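Kitchen tips I brought home from a robot open day

I went to the Lenihan open day on 6th November to see robot arms at work, and came back with a page of scribbles about grapes, plates and cutting mats! Shafiq Bhuiyan ran the food handling table and answered every question I threw at him, including the daft ones.

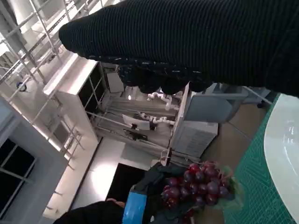
Picking up grapes without squashing them

The demonstration used red grapes in a see-through plastic bag, and it made me look at my own heavy hands. Shafiq sets the grip as light as he can, then adds a little at a time until the bag stops slipping. I tried it at home with a bag of plums and it works a treat – start gentle, lift an inch, tighten only if you need to.

Keep grapes in the bag, unwashed, until you want them. Wash what you'll eat, tip them on to a clean tea towel and roll them dry. For freezing, spread them on a tray for a few hours before bagging them up, or you'll get one big lump.

A gridded cutting mat is handy for more than sewing

They had a green one on the table with a white plate on it, and I've been pinching the idea ever since. I keep mine at the end of the worktop (never under a knife I use for food) and use the lines for cutting shelf paper, labels and baking parchment. Store it flat. Mine went wavy last April on a sunny windowsill and has never been right since.

Shiny plates

Deirdre Corrigan, who was showing visitors round, told me glossy plates can be tricky for cameras because of the glare. They're tricky for me too! Tilt a plate under the kitchen light after washing and any greasy smears show up straight away. A drop of white vinegar in warm water sees them off.

Give everything a parking spot

My favourite tip of the day. Shafiq puts each item back in the same place between runs, so I've marked spots in my cupboard with masking tape for the colander, the scales and the big jug. It took me 25 minutes and I haven't hunted for the colander once.

They're hoping to do another open day at Uldale, and I'll be first in the queue.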